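Simulated grasp episodes: what do we owe the next person who uses the data?

Posted in: Manipulation, Simulation, Good Practice

bulell_bench

I have inherited the rules for our grasping sim. By "rules" I mean a text file with six lines in it, two of which say "be consistent."

The setup: two-finger gripper, randomized objects, randomized lighting, wrist view saved at every step. We are supposed to hand over 2000 episodes to a partner group in February, and they have asked, politely, what standard we follow. I would like to have an answer before they ask impolitely.

Three things are bugging me.

First, success. Our script marks an episode as good if the object is above a set height at the end. This passes objects that are pinched, objects that are balanced on top of a finger, and at least one that had been launched and happened to be on its way past.

Second, the objects. We use lumpy procedural shapes with random color textures, and I can't tell from a view whether a finger is touching one or just parked in front of it. Does a labeler get to guess?

Third, how much randomizing is too much? My predecessor's position was that there is no such thing. My predecessor now works in marketing.

One of the views I'm arguing with myself over:

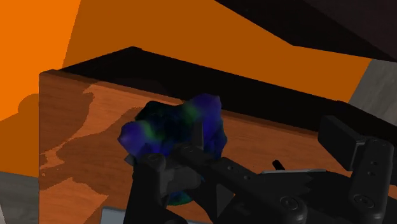

Rendered view, gripper and multicolored object in front of the wood panel. Contact label still under discussion.

The left side of the gripper overlaps the object, and there's open space before you get to the right finger. One of our reviewers called it a grasp. Another called it "an attempt." I called it lunch. What do other people do with these?

Edited to add: yes, we have contact forces in the simulator. No, they weren't saved. Please be kind.

irncombe_sim

I'll be kind for one sentence. You have a simulator that knows exactly what is touching what, down to the newton, and you are squinting at pictures of it.

Save the contacts. Rerun the episodes if you kept the seeds. If you didn't keep the seeds, that is line seven of your text file.

For the labels, this is what we use at our place. It took a lot of arguing and one broken whiteboard to get there, so feel free to steal it.

A grasp needs contact on both pads at the same time, on the same object, held for 30 consecutive steps. One pad is a touch. Contact on a link or on the back of a finger is a bump, and we log it separately. No contact is no contact, however hopeful it looks.

A lift needs a grasp for the whole climb. Height alone doesn't count. This gets rid of your flying object, and also the ones that ride up wedged in the linkage, which are more common than anyone likes to admit at a review.

If all you have is the picture, label what the picture shows and add a third value for "can't tell." With the one you posted I'd say the left pad overlaps the object in the view, the right one is clear of it in the view, and contact is unknown. Overlap is a fact about the camera. It can look very convincing and mean that the finger is a hand's width in front. I would not let anybody write "grasp" on that, including people who outrank me.

And don't throw the "can't tell" ones away. We did that for a while. The set that was left had beautiful clear views, all from the same handful of angles, and the policy trained on it was a genius from those angles and a potted plant from everywhere else.

On paperwork, the sheet we ship with each set has: simulator version, physics step, gripper model and pad friction, object generator version, the range for every randomized thing, the seed for every episode, the success rule written out in words, and a list of known problems. The last part is the one people skip. It's also the only part I read when somebody sends me theirs.

watkins_w

just set the height threshold higher. worked for us

jallance_tools

Please don't set the height threshold higher. You'll get the same mistakes from farther up.

Mostly agree with irncombe_sim, so I'll stick to the randomizing question, which got skipped.

Your view has bright orange, burnt orange, gray, wood grain, patches of light on the wood, and a black area where I can make out next to nothing. That by itself is fine. Ugly backgrounds are the point. My worry is the dark end. The gripper is black and dark gray, and where it sits against that flat black shape behind it, I can't find the lower boundary of that shape. The object has a nearly black section too. If a person with coffee can't separate the gripper from what's behind it, you should know how often that happens before you ship.

What we do is render a segmentation mask along with each view and check the brightness difference along the gripper's outline. Anything under our limit gets a "low contrast" tag. It stays in the set. We also cap the share of tagged views, and we pull 1000 frames at random before every release and have two people look through them without talking to each other. Where they disagree, the written rule gets fixed first and the label second. You already have two reviewers who disagree, so you're halfway to a process.

Some ranges we learned to pin down:

Light: random direction is fine, but keep a minimum fill.
Object color: anything goes, except we stop it from matching the gripper.
Friction: stay inside what you've measured on real pads. A range of zero to glue teaches nothing.
Camera: jitter it, and write the pose down for every step. Every step. Once per episode is no use on a wrist camera.

As for what to tell the partner group, I'd send them the sheet with the gaps left showing. "Contact not recorded" is a perfectly respectable line. They can plan around it. What they can't plan around is a column called success that means "was high up at the time."

bulell_bench

Thanks, all. Seeds were kept, to my great surprise, in a folder called old_junk. Rerunning with contacts on. Stealing the grasp rule and the low contrast tag both.

watkins_w, I tried yours first, out of laziness. The launched one still passes.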